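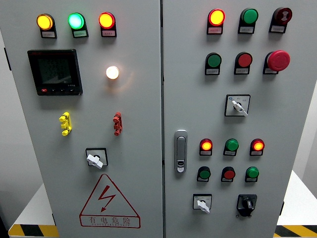 Electrical control cabinet with pilot lights and a digital power meter.

The Kutinden bus drivers' dispute was a labour dispute between drivers and depot staff in Kutinden and the operator Prosero, over unpaid rest breaks and split shifts. It led to a walkout, a short return to work and a second, longer stoppage.

Background

Prosero took over the town routes from Montoya, a smaller family firm. Staff kept their old contracts on paper. In practice rotas changed within weeks - longer gaps between the morning and evening runs, no pay for the gap. Drivers on the Vovthorpe route were hit hardest, as the route has no canteen or rest room at the far end.

The drivers' union, led by Hortensia Ayala, asked for the gap to be paid at half rate. Prosero refused, saying the old Montoya rota had the same gaps. Ayala disputed this. Copies of the earlier rota have not been published.

First walkout

Notice was given on Thu 16 June. 700 staff stopped work, mostly drivers, also cleaners and some fitters. Ended after 11 days when Prosero's regional manager, Walter Marulanda, agreed to talks. No change to the rota was made during the talks, which became a greivance in itself.

Second walkout

Began in September. Numbers rose to 800 after the ticket office staff joined. School services ran under a local agreement signed by Jairo Ticona for the union, a move critcised by some members at the Vovthorpe depot. A petition backing the drivers, with 3287 names, was handed in at the town hall.

Settlement

Reached through a mediator, Nilton Huamán. Main terms:

Half pay for any gap over two hours.
Rest room at Vovthorpe, to be paid for by Prosero.
No disciplinary action against strikers.

The back pay claim was dropped. Ayala stood down shortly afterwards and was replaced by Hortensia Tello (no relation), who had opposed dropping it.

Aftermath

The rest room opened late. Fares went up the following spring - Prosero blamed fuel, the union blamed poor planning. Split shifts remain in use on most routes.

See also

Montoya (bus company)
Transport in Kutinden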